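Chapter 8
Simulated Rooms as a Purchased Service

The previous chapter dealt with robot arms bought as hardware. This one turns to a service: the simulated home, supplied under licence, in which a two-fingered gripper may be tried before any arm is installed. The product examined is Levov, offered by Nellico, and its rendered interiors supply the illustrations.

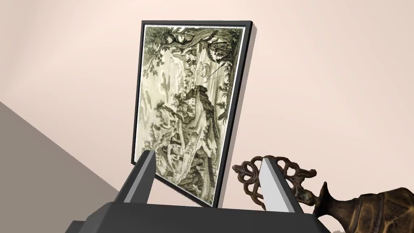
Akua Asamoah objects that a buyer who has seen only rendered rooms has not yet seen the product fail, and that a trial period should be written into every contract. The point is a fair one, and section 8.4 returns to it.

The Levov licence covers 320 rooms and is renewed each March. Views are supplied from the gripper itself, so that walls, fittings and household goods are met at the steep angles an arm would meet them. A purchaser should ask how surfaces are treated – a plain wall and a tiled one may pose different problems for the same software.

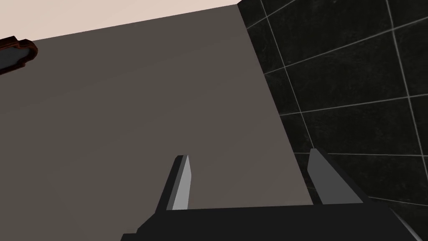 8.1 TERMS OF SUPPLY

Nellico offers the service in two forms. The basic form allows 60 hours of use each month; the extended form adds a library of 2330 household objects and technical support. Neither form includes the adjustment of a real arm, for which a separate agreement is needed.

Kitchens deserve particular care in any review. Worktops bring together bowls, utensils and small items, often close to one another, and a supplier's claims are best tested there first. 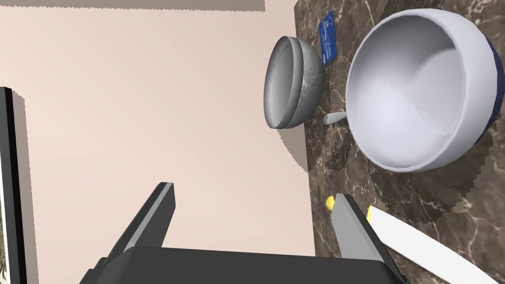
Fig. 8.3 Open gripper at a marble worktop with bowls, Levov service.

Students should compare these terms with those of Drorow, set out in section 8.2, before attempting the exercises.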